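Why do things fall over?

Push a cereal box near the top and it falls flat. Push a cereal bowl in the same way and it just slides along the table. The box and the bowl might weigh the same, so weight can't be the whole answer. To find out why some things tip easily, you need to know about balance.

The middle of the weight

Gravity pulls down on every part of an object. The pull acts as if all the weight were gathered at one point, called the centre of gravity. In a ruler this point is halfway along. In a hammer it is close to the heavy head.

You can find it in a ruler yourself. Rest the ruler across your two pointer fingers, one at each end, and slowly bring your fingers together. They will meet under the centre of gravity and the ruler will stay up. Now stick a lump of modelling clay on one end and try again. Your fingers will meet closer to the clay.

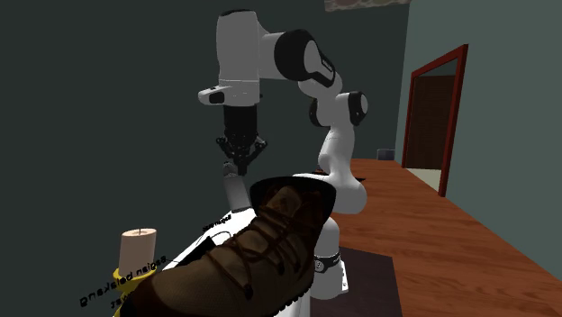
The part of an object that touches the ground is called its base. If the centre of gravity is above the base, the object stays up. Lean the object over too far and the centre of gravity moves past the edge of the base, so gravity pulls it the rest of the way down. Footwear is a good way to think about this. A boot like the brown lace-up one has a long sole from heel to toe, so it is hard to tip forwards. It is much easier to tip sideways, where the sole is narrow. A candle has a small base in every direction, and a tall thin one can be knocked over from any side.

People have a base too. When you stand with your feet together, it is small. Move your feet apart and it includes all the space between them. This is why you spread your feet on a moving bus or tram, and why football players bend their knees when someone is about to bump them. Bending your knees brings your centre of gravity lower.

Tall buildings

The Zirnow Tower is 324 metres tall and it has to stay up in strong wind. Wissam Awwad, an engineer who worked on it, says the lowest floors have the thickest walls and the heaviest concrete. The floors get smaller as they go up. That keeps most of the weight near the ground.

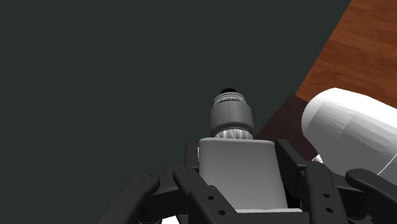

This grey shape gets narrower towards the top.

Try it: the carton test

You will need an empty milk carton, some sand, a tray and a ruler.

1. Stand the empty carton on the tray. Push gently near the top with the ruler until it tips.
2. Pour in sand until the carton is one-quarter full. Push again in the same place.
3. Fill the carton to the top with sand, close it and push once more.

Which carton could lean the furthest before it fell? Most people find it is the one with a little sand in the bottom. The full carton is harder to push, but its centre of gravity is halfway up again, so it doesn't have to lean as far before it goes over.

Words to know

Base: the part of an object that touches the ground, and any space between those parts.
Centre of gravity: the point where all the weight of an object seems to be.
Stable: hard to tip over.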